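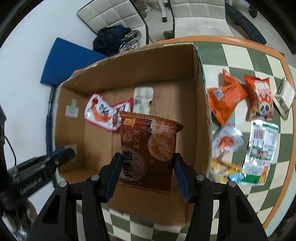 I went to the open day at Brustden because a neighbor had a spare ticket, and I expected to be bored. Most robot demonstrations I have been to were a short show followed by a long talk about the future. In this one the work was packing snacks. A gripper with two fingers and dark blue pads held a brown packet by its lower edge, right over an open cardboard box, and more packets lay waiting on a checkered tablecloth. It looked like somebody's kitchen table the night before a road trip. I think that was the right choice, and I wish more companies would make it.

Snack packets are hard to handle. They are slippery, they crumple, and the air inside moves when you squeeze. A person picks one up without thinking. For a machine each packet is a small problem, and a crowd can follow that problem with no engineering background at all. The man next to me, who sells tires, started giving advice. 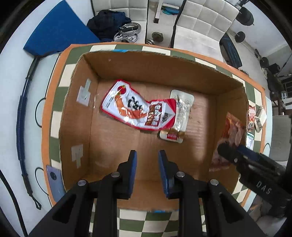 Clémence Collet, who ran the session, let people ask whatever they wanted. Someone asked when this would replace the packers at Vadness, the warehouse out by the highway where half the town has worked at one time or another. She said she didn't know. I have heard plenty of smoother answers to that question, and I trusted hers more.

My complaint is with the second half. After the break, Zamfira Bucur gave a slide talk on the company's plans, and it ran for two hours. She knows her subject, but by four o'clock most of the chairs were free. The talk could have been a handout.

An open day should be mostly the work – slow, plain and close enough to lean over. If a packet gets dropped, fine, let people see it dropped. They will judge the thing better for it. Roussel holds its own open day in December, and I'm told there will be a stage with lights. I'll probably go. I would rather have the table.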